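Storing short bar offcuts in metal bins

wornitz_shop
December 15, 2020
We cut a lot of painted bar and end up with short pieces that are too good to scrap. Right now they go in cardboard boxes under the saw and the boxes give out. I'm looking at steel bins with sloping sides, the Enetti ones, 16 inches deep. Anyone using something like that for bar stock? My worry is the paint getting chewed up.

tallgrass305
We have 11 of them, bought in July. No complaints about the bins. The paint does get scuffed if you drop pieces in from the top, so don't do that. I put a rubber mat in the ones that hold finished parts.

benchdog
Mats are a waste of money. They hold chips and coolant and then you have grit under every piece. Bare steel wipes out with a rag.

tallgrass305
Depends what you put in them. Ours are dry parts and I shake the mats out when I think of it.
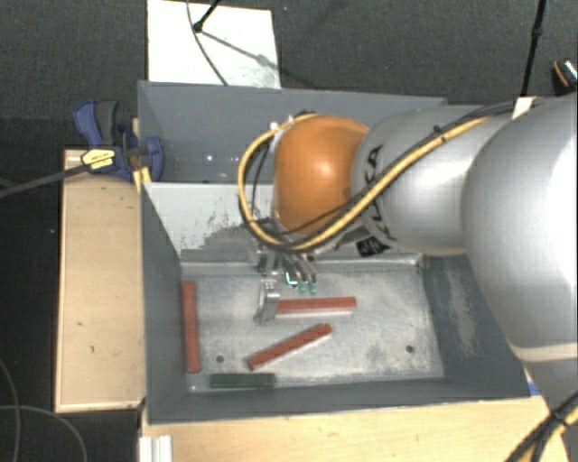

benchdog
Mixed colors in one bin is the thing I would settle first, before mats. We sort by length and let the colors fall where they may, and it works as long as the bin stays shallow. Three red bars and a green one, like in the picture, you can pick through at a glance. Fill it to the top and you will be digging for the green. Note the floor too, all scratches and smudges. A worn bare floor is still a floor.

wornitz_shop
We would have roughly 5 sizes and two colors. I was going to sort by color first.

kmill_2
Sort by color if the customer orders by color. Ours order by length, so we do it the way benchdog does. Also check for holes in the bottom before you buy. Good for draining, bad for small hardware. We lost set screws through ours until I taped over them.

benchdog
Agree on the holes. Leave them open if you only keep bar in there.

tallgrass305
Still say mats for anything painted. Nindent sells one you can trim with a utility knife.

wornitz_shop
Okay. I'll order two bins, one with a mat and one without – and see which one I hate less.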